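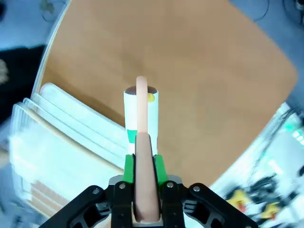 A pale pink rod held upright between green finger pads.

Gromwood council says yes to the Ivden Street library plan

What a night! After two rounds of public comment and a meeting that ran until nearly 11 p.m., the council has approved the rezoning that lets the old Ivden Street bus depot become a library branch with apartments on top. The vote was five to two, and the cheer from the back rows could be heard in the parking lot.

If you've been following this one in our pages, you'll know how long it has been on the table. The depot has sat shut behind its chain-link fence for years, and the first plan for the site was a self-storage building with no windows on the street side. The new plan keeps the brick front and the big arched doors (hooray!), puts the library on the ground floor, and adds three floors of housing set back from the sidewalk so that Estrella Avenue keeps its afternoon sun.

The council received 638 written comments, and the planning office has posted every one of them on the city website. They're worth an evening of your time. People wrote in about story hour, about bike racks, about where the number 9 bus is going to turn around, and one person sent four pages on drainage that the engineers ended up quoting in their report.

Parking was the sticking point, as it usually is here. The two members who voted no wanted more spaces on site, and they made a fair case for the shops along Estrella that depend on drive-in customers. The compromise is a shared lot behind the building, open to library visitors by day and residents at night, plus a loading zone on the north side. The council will look at the arrangement again a year after opening.

A few other changes came out of the meeting. The community room will now hold 200 people, up from the original drawings, and it gets its own entrance so groups can use it after the library closes. The roof height came down by four feet. And the row of sycamores on the Ivden Street side stays - all of them, with fencing around the roots during construction.

Next up is the design review, which starts in July. The drawings will be on display in the lobby of the Clurkora Building from 9 a.m. to 6 p.m., with comment cards at the front desk. We'd love to see a big stack of those cards! The review panel can still change materials, lighting, signs and the layout of the front plaza, so if you have strong feelings about benches, now is a great time to share them.

Comments can also be dropped in the box outside the planning office, and large-print copies of the plan are available at the counter there.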